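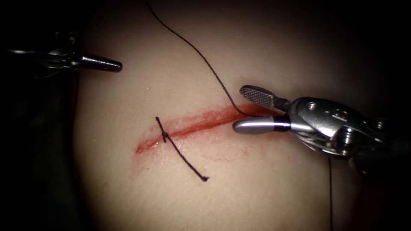
Search this site
Enter keywords
Go

The Teltlow Student Survey: What Was Asked, Who Agreed to It, and What Happens Next

11/4/21

Many members have written to us about the wellbeing survey given in the Teltlow schools in October. Some had heard of it from their children. Others learned of it from the short notice the district put on its website after the survey was already finished. We have now read the survey, the notice to parents, and the part of the vendor agreement that the district released when we asked for it. This item sets out what we found.

The survey was given during class time in grades six through twelve. The district has 2182 students in those grades, and 1423 of them completed it. The district has not said how many of the rest were absent, how many were opted out by a parent, and how many simply left it blank. We asked for those numbers separately and were told they are not kept in that form.

The survey runs 16 pages on paper. Most students took it on a school laptop, where it appears one question at a time with a bar across the top showing progress. Teachers read a short script before it began. The script says the survey is "part of today's work" and asks students to answer every question as truthfully as they can. The word "voluntary" appears on the second page, in the fourth paragraph, in the same size type as everything around it. It does not appear in the script.

The first several pages are ordinary. They cover sleep, breakfast, how students get to school, whether they feel safe in the hallways, and whether there is an adult at school they could talk to. We have no quarrel with these, and a school might reasonably want to know the answers.

Further in, the questions change. Students are asked whether adults at home argue, and how often. They are asked whether anyone at home drinks too much or has lost a job. They are asked how important religion is to their family and whether they agree with what their parents believe. Students in grades nine and up get a further section on dating and sexual experience, and another on their own moods, including questions on self-harm.

Parents can hold different views on whether any school should ask these things. Our members certainly do. Some told us they would have said yes if they had been asked. A mother of two in the middle school said she thought the self-harm questions could do some good if a counselor followed up the same day. But no counselor could follow up, as the answers go to the vendor first and come back to the district as totals several months later.

How consent was handled

The district used what is called passive consent. A notice goes out, and any parent who does not return a form is counted as having agreed. The notice went out in the back-to-school packet in the same envelope as the lunch account form, the bus rules, and the technology agreement. It is one paragraph long. It calls the survey a "brief climate check" and says parents who wish to review it may do so at the district office during business hours.

It does not list the subjects covered. It does not mention family conflict, religion, or sexual behavior. The opt-out form was a separate document on the website, which had to be printed, signed, and returned to the school office. Parents who sent an email instead were told this was not enough. We have heard from 3 families who returned the signed form on time and whose children took the survey anyway. In each case the school said the form had not reached the classroom teacher.

There is a federal law, usually called the PPRA, that deals with student surveys on sensitive subjects. Whether a survey needs written permission ahead of time or only notice and a chance to opt out depends on how it is funded and whether students are required to take it. We are not lawyers and will not try to settle the question in a newsletter. We will say that the law expects parents to be told in advance and to be able to see the survey if they ask. A parent who does not know what subjects are covered has little cause to ask.

The neighboring Plimdale district gave a survey last year with written permission required from every parent. Participation was lower. Plimdale sent the full list of questions home with the permission slip and held two evening meetings for parents who wanted to go through it. Our members there report very little upset over it, and some of those who came to the meetings doubtful ended up signing.

The vendor

The survey was written and scored by Larker, a company that sells surveys and lesson materials to school districts. The released portion of the agreement says that Larker does not collect student names. Each student does log in with a code, however, and the code is tied to grade, school, sex, race, and home language. In a small school this may be enough to pick out a particular child. One of our elementary-to-middle transition schools has grades with very few students in some of those groups.

The agreement also allows Larker to keep the answers "for product improvement and research purposes" after the contract ends. There is no date by which they must be deleted. We asked what research is meant and who else may see the data. The district said it would check with the company. As of this writing we do not have an answer. 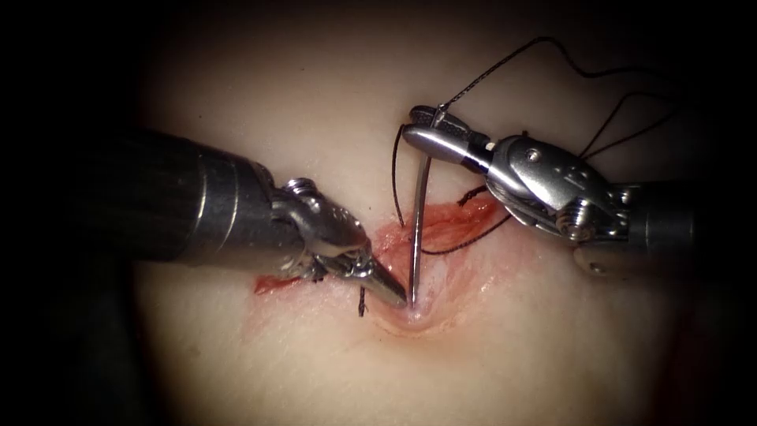 Suture needle held at an incision in a practice tissue pad.

Members should also know that Larker sells a classroom program to go with the survey. The program has lesson units on relationships, identity, and decision making, and districts choose units based on their survey results. We have not seen the full lessons. The catalog describes them as "responsive to needs identified by students." It is a fair question whether the company that writes the questions and totals the answers should also be the company that sells the remedy. We would ask the same thing about a roof inspector.

The outside review

Last spring the district paid the consulting firm Michailidis to look over its surveys and assessments. The report was presented at an open meeting but was not posted, and we had to request it. It is longer than it needs to be, and much of it concerns testing calendars. The section on surveys is useful, though. It recommends that the district list every sensitive topic in its notices, that opt-out requests be accepted in any written form, and that no survey data be held by a vendor longer than one year.

None of these recommendations was in place when the October survey was given. The district says the report came too late in the budget year for changes to be made. Changing a notice does not cost money, and the packet was not printed until August.

What we have asked for

We sent a letter to the board last week. It asks for the following:

- Written permission from a parent before any student is asked about family life, religion, sexual behavior, or mental health.
- The full text of each survey on the district website at least 30 days before it is given.
- Opt-out requests accepted by email, by letter, or by the paper form.
- A plain statement, read aloud by the teacher, that the survey is voluntary and that any question can be skipped.
- A deletion date for all data held by Larker, with written proof when it has been done.
- No purchase of Larker lesson units until parents have been able to read them in full.

We did not ask the district to stop surveying students. A few members thought we should, and we understand why. The majority view at our last meeting was that a short survey on safety and school life, given with real permission, is something most families could live with.

The board has put the matter on its agenda for the next regular meeting. Public comment is taken at the start and speakers must sign up at the door. Comments are limited to two minutes each, and the board does not usually respond to them on the spot. If you plan to speak, it helps to stick to one point and to say which school your child attends.

If you would rather write, letters received before the meeting are added to the public record. Letters may be sent by mail or dropped at the district office. Please keep a copy.

What parents can do now

You may ask to see the survey. The office keeps one paper copy of each version, middle school and high school, and you can read it there. You may take notes. At present you may not photograph it, on the grounds that it is the company's copyrighted material. We have questioned this.

You may also send a letter now stating that your child is not to take part in any survey on sensitive subjects without your written permission for that survey. Address it to the principal and send a second copy to your child's homeroom teacher, given what happened in October. A sample letter is available from us in English and Spanish. Letters from earlier school years should be sent again, as the schools clear their files each summer.

Finally, talk with your children about it. Several parents told us their child had been uneasy about the questions on arguments and drinking at home and did not mention it until asked. Others said their child had found it dull and clicked through as fast as possible. Either way it is worth knowing. Students should hear from their parents that they can leave a question blank and that they will not be in trouble for it.

We will report on the board's response in the next issue.

We use cookies to improve your visit. By continuing to use this site you accept our cookie policy. OK

Recent items
- Board Postpones Vote on Middle School Health Textbook
- Reading Lists: How to Request a Copy From Your School
- Plimdale Parents Review New Permission Slip
- Notes From the October Members' Meeting
- School Laptops and What They Record at Home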